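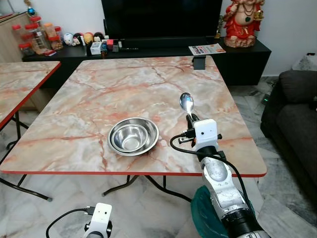
Folding table with marble pattern top, two steel bowls and a spoon.

Folding tables and steel bowls: your questions

Which tables do you hire out?
We have the square folding table with pink and white marble pattern and red edge. The legs are dark metal and they fold flat. Each side of the top is 80 cm.

Is the top real marble?
No, it is only a pattern. Please use a mat under a hot pot, as the colour can change from the heat.

Do the bowls come with the table?
They are hired separately. A set is two stainless steel bowls, and the smaller one is stored inside the larger one. A steel spoon can be added to any set.

How do I clean the bowls?
Warm water, soft cloth, mild soap. Do not use steel wool, it takes away the mirror finish. Dry them before you put one inside the other, or they will stick.

Can the table stand on a tile floor?
Yes. Open the legs completely and push lightly on each corner before you put food on it.

What does it cost?
One table is $35 for a weekend. The bowls and spoon are $8 per set. These prices are valid from 2026-01-02.

Where do I collect?
At our Ornham store. Please ask for Rehema Temba. For delivery to Gorkley, write to Zewditu Araya at least three days before.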